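# Quiénes somos

Drurkent es una escuela de cocina para adultos. Damos clases presenciales en grupos pequeños, casi todas por la tarde, y dos cursos intensivos al año, uno en enero y otro en verano. No expedimos títulos oficiales. Quien termina un curso recibe un certificado de asistencia y el cuaderno de recetas corregido.

La escuela la fundó Homa Amini después de 17 años trabajando en cocinas de hoteles y comedores de empresa. El primer curso fue de caldos y legumbres y se dio en un local prestado de la calle Fedoruk, con dos fogones y una nevera doméstica. De aquella etapa conservamos el programa, que ha cambiado poco: cuchillo, fondos, verduras, arroces, pescado y, al final, masas.

## Cómo trabajamos

Cada sesión dura tres horas. La primera media hora es de explicación y el resto se cocina. Los alumnos traen delantal y un paño; los ingredientes y los utensilios los pone la escuela. Compramos la verdura a productores de Taltodside y el pescado en el mercado, según lo que haya ese día -- por eso el menú de las clases de pescado no se publica con antelación.

El curso básico tiene 66 horas. Se puede hacer entero o por módulos sueltos, aunque para entrar en el de masas pedimos haber pasado antes por el de fondos o hacer una prueba corta. Las faltas se recuperan con otro grupo si queda sitio.

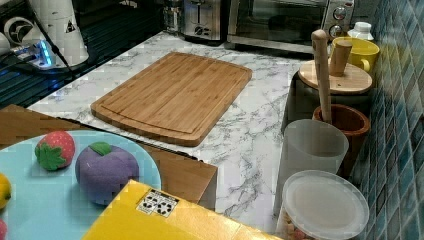
También organizamos cursos para empresas. El más largo hasta ahora ha sido el del personal de Geteck, con casi 137 participantes repartidos en varios turnos. Para estos grupos preparamos un programa aparte, normalmente de cocina diaria y aprovechamiento de sobras, y pasamos presupuesto por escrito.

## Alergias y dietas

Preguntamos por alergias e intolerancias en la hoja de inscripción. Podemos adaptar la mayoría de las recetas, pero en la cocina se usan harina de trigo, frutos secos y marisco, y no garantizamos la ausencia de trazas.

## Visitas e inscripción

La secretaría abre por las mañanas. Se puede visitar la escuela sin compromiso si se avisa antes por teléfono. Para reservar plaza hay que entregar la hoja de inscripción y abonar el primer módulo; el importe se devuelve si la baja se comunica antes del comienzo del curso.

Página actualizada el 21 de mayo de 2021.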